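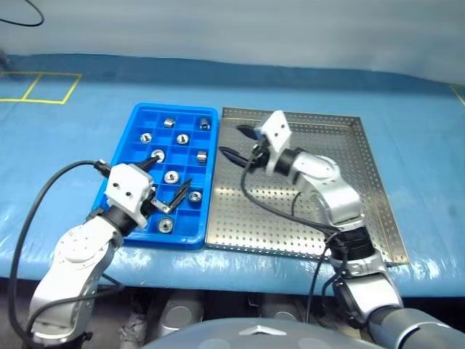 Small Parts Handling: Sorting Tray and Perforated Basket
Project report, second-year manufacturing practice
Telmo Benítez and Kanyarat Chareonsuk

1. Background

Small turned parts get scratched when they are tipped together into one bin. Our project looked at moving short metal cylinders and rings between a divided plastic tray and a perforated metal basket of the kind used for washing. The task was set by our workshop supervisor at Pliston, where the same parts are now carried in a bucket.

2. Materials

The blue tray is moulded plastic with thin dividers and a thick rim. Each compartment takes one part. The metal tray beside it is punched with round holes so that liquid can drain. We covered the bench with light blue plastic sheeting, which made it easier to find anything that was dropped.

The parts are silver in colour and not all the same size. Some can lie on their side as well as flat, and this affected the sorting more than we had planned for.

3. Method

We wrote a loading rule before starting. Parts go one to a compartment, and a part that lands on its side is left that way and noted. We did 3 runs in April, each in the morning. Kanyarat kept the record sheet and Telmo checked the surfaces with a hand lens.
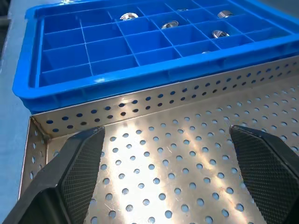 The order of emptying was left open in the first run. For the other two we agreed to clear the compartments nearest the basket first and work toward the back, so that nothing was carried over parts still waiting.

4. Results

Marks from contact between parts were found on 14 pieces in the bucket and on 2 in the divided tray. Both of those had been doubled up in one compartment by mistake. The glossy floor of the tray lets a ring slide against the divider, but we found no damage from this.

Parts on their side were slower to pick up. The thin dividers leave little space beside a wide ring, and the larger rings would suit a tray with fewer columns.

5. Further work

We would like to try a soft liner in the metal basket and repeat the count with a batch of 300 parts. The record sheets are in the project folder.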